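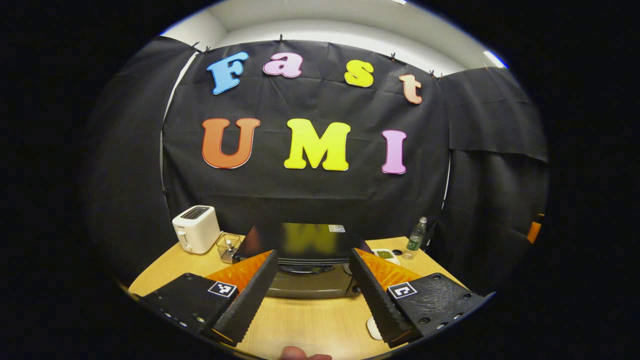 Visit to the Kılıçarslan Tea Glass Works, Tuvska

Tuvska is not a place most people stop in. The train slows down for it, the platform is short, and the town center is a ten-minute walk downhill past a closed cinema and a row of tire shops. I went in March for the open day at the Kılıçarslan glass works, which makes tea glasses, small bowls and lamp chimneys, and which lets the public in twice a year.

Visitors sign up ahead of time by mail or at the front office. The confirmation gives a group time and asks you to wear closed shoes and long pants. Mine said 10:20. I got there early and waited in the canteen, where there was tea from an urn and a tray of sesame rings. The tea was free. The rings were 2 each in local money, paid into a tin.

The tour starts in the batch house, where the raw material is mixed. Sand comes by truck from a quarry at Kistia, farther up the valley, and is stored under a roof so it stays dry. The guide let us run some through our fingers. It is finer than beach sand and paler. Soda ash and limestone are added, along with broken glass from the factory's own rejects. The broken glass melts at a lower temperature than the rest and saves fuel, so very little is thrown out. Dust masks were handed out at the door and collected again at the other end.

The furnace hall is next. You stand on a raised walkway behind a rail, and even from there the heat on your face is strong. The furnace is never turned off except for rebuilding. Cooling it down would crack the lining, so there is a night shift on every holiday of the year. The last rebuild took the whole summer, and the guide said the hall felt strange without the noise.

Most of the tea glasses are pressed or blown by machine. A stream of hot glass is cut into short pieces by a pair of shears, each piece drops down a chute into a mold, and the glass comes out still orange and moves off on a belt. It is fast and loud, and after a few minutes I found it hard to follow any single glass. The waisted shape needs a mold in two halves, which leaves a thin line down each side. If you have a cheap tea glass at home you can feel it with a fingernail. On the better line the glass is turned inside a wet mold as it is blown, and there is no line.

Lamp chimneys are still blown by mouth, in a side room with a small pot furnace. We were allowed to watch from 3 meters back. The blowers work in pairs and do not talk much. One gathers and shapes, the other opens the mold and carries the finished piece to the oven. A few people in our group asked to try it and were told no, politely. There is a separate weekend course for that, and the waiting list is long.

After forming, everything goes through the annealing oven, a long tunnel that cools the glass slowly. Without it the glass would hold stress and could break later on the shelf. At the far end is the inspection table, where each piece is held up to a light. Bubbles, chips and crooked rims go into a bin and back to the batch house. Good ones are packed in cardboard dividers, 576 to a pallet layer for the smallest size.

The decorating room was my favorite part. Gold rims are put on with a brush while the glass turns on a wheel, then fired again. The pattern books on the side shelf go back to when the firm was still called Uretti, before it changed hands. The oldest has 143 numbered patterns in it, mostly tulips and bands, with prices penciled next to them. A handful are still made. Number 12, a plain double line, sells the most.

The shop is at the end, as you would expect. Seconds are sold by weight from wooden crates and are good value if you are not fussy about a small bubble. They wrap everything in newspaper. Bring a sturdy bag, as theirs are thin and mine tore at the station.

Some practical notes. The walkway stairs are steep and there is no elevator, so the furnace hall is not suitable for wheelchairs or strollers. Photos are fine except in the mold shop. The whole visit takes under two hours. The only place open for lunch nearby is the soup kitchen across from the gate, which does lentil and tripe and closes when the pots are empty. The afternoon train back stops on the far platform, and you need to cross by the footbridge.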